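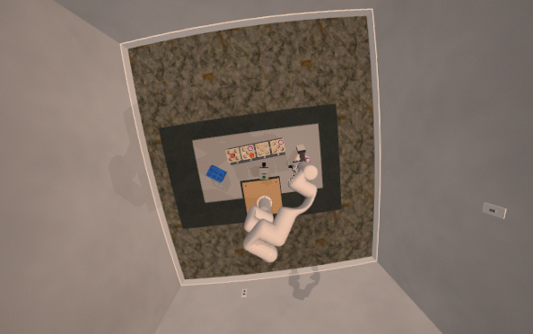 I run a robotics club for students between 13 and 17 years old, and this review is about the Flerico Bench, a simulation package we used during one full season in place of a real arm. It gives you a room, a table, a white robot arm on a wooden board and a set of parts to sort, and it runs on the old school computers. The exercise my students liked the most is the ring exercise, with four tan panels in a row, two pink rings and two orange-red pieces on them, and the blue block standing alone at the left side of the table. We worked with this layout for many weeks, so I believe I know it well by now, with its good sides and its bad sides.

First the price, as parents always ask me this. The club license costs 60 euros for one year and covers 12 computers. We have 13 students, so two of them share a screen, and this was no problem. Before this we had asked for an offer for a small real arm from Drestwood, and it was far above what our club can pay. For the comparison I also tried the free version of Wunder at home. Wunder looks nicer and has more robots, but it took me two evenings to make one gripper close, and I can not ask this from a 14-year-old.

Installation

The installer is 700 MB. On most of our computers it went without trouble. On two of them the graphics driver was too old and the program opened with a black window and no message at all. The support answered my email after three days, politely, with a link to the correct driver. I would prefer that the program tells this by itself.

Working with it

Students can move the arm with sliders, joint by joint, or write short scripts. I started everybody with the sliders, for two meetings. It is slow, and some of the older ones complained, but afterwards they understood why the arm sometimes has to fold itself low before it can reach out over the table. In the scripts you give a target point and the program finds the joint angles. When it can not find them, it says only "unreachable", and the student must guess if the point is too far, too low or if the wrist is turned in a bad way. For beginners this is the weakest place of the whole package.

The high view from above is the one we used the most. You see the complete table at once and it is easy to plan a path. The depth is hard to judge from there, however, and it happened often that a student believed the gripper was over a ring and it was still too high. You can open a second view from the side, but on our computers it made everything slow. In the end we used the top view for planning and changed to the side view only for the last part of the movement.

I was surprised how much the students cared about the room itself. It has a brown and gray floor with a stone-like pattern, a power outlet low on one wall and a light switch on another, and the arm has shadows. My student Tímea Kelemen wrote in her club report that she looked at the shadow to know if the arm was moving when her script was stuck. I had not thought of this method, but it works.

The competition

In April we took a team to the student meeting in Riihimäki, where the sorting task was done on real arms that my students had never touched before. I was nervous. The scripts needed changes, mostly in the speeds and in the height of the grip, and the first hour was not pleasant. After that the team could work alone. They finished in the middle of the list and came home satisfied. What the simulation did not prepare them for was parts that slip. In Flerico a gripped ring stays gripped, always, and there is no setting to make it less certain. I wrote to the company about this and they answered that it is "on the plan".

The lesson book

There is a lesson book in PDF, with English text that is simple enough for my group. The first half is very good. The second half seems to be written in a hurry, and in lesson nine the script does not match the picture next to it. I corrected it by hand – if some other teacher wants my version, please write in the comments.

Would I buy it again?

Yes, and we have renewed for the next year. For a small club without a real arm it is a fair price. If you have a real arm already, I would take the free version of Wunder and spend the time to learn it.

My rating: four out of five.

Search this site Enter keywords

Filed under: Reviews, School Robotics, Software

Last updated: Dec 14, 2021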